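The Annex

Procedure 8 at the Stonport annex of Stakero covered the retirement of a desk. It ran to two pages and assumed that the person leaving had left nothing behind. Troels Laxdal had been asked to apply it to the desk by the wall, formerly assigned to an estimator named Mittal, whose last day had been in September.

The inventory form wanted a line for each item. He wrote: table, white. Second table, lower, top yellow-green. File organizer, metal, white. Book, paperback, closed, face down.

The form had a column for condition and a column for destination. Under condition he wrote "good" for everything. Under destination he wrote "retain" for the tables and the organizer, and then held the pen over the last line. The procedure recognized company property and personal property. A book with a barcode and somebody's portrait on the back could be either. He did not turn it over. Turning it over was not required.
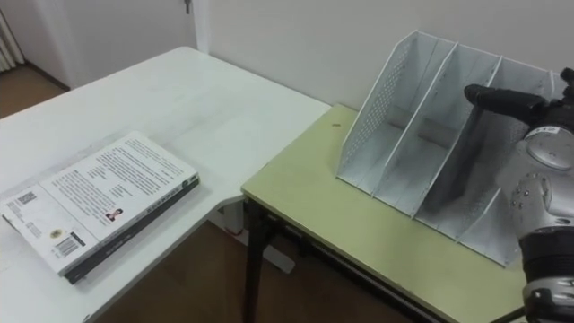
Sterkier wanted to know why a book should hold up a form. It went in the organizer or it went in the mail, and she had signed more than 302 of these without once reading a title. If Mittal had wanted it, Mittal would have packed it. She said this from the hallway and kept walking.

Troels considered the point. It was correct as far as the form went. But Mittal had packed carefully. The drawers had been wiped, the keys returned in a labeled envelope, the chair set back to its lowest position. A person who lowered the chair did not forget a book.

He looked up the shipping rate to Mittal's forwarding address. He looked up the rule on gifts between departments. Neither applied until the item was classified, and the item could not be classified until somebody said whose it was.

He went back to the organizer and began to work out the filing order.
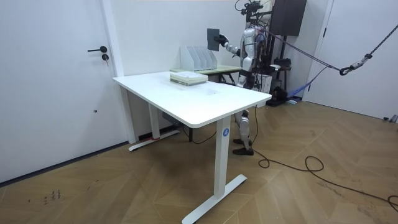
How long could an item stay unclassified? Three weeks, according to the procedure, after which it passed to whoever had signed the form.

He dated it 3 February 2020, signed it, and left the destination blank.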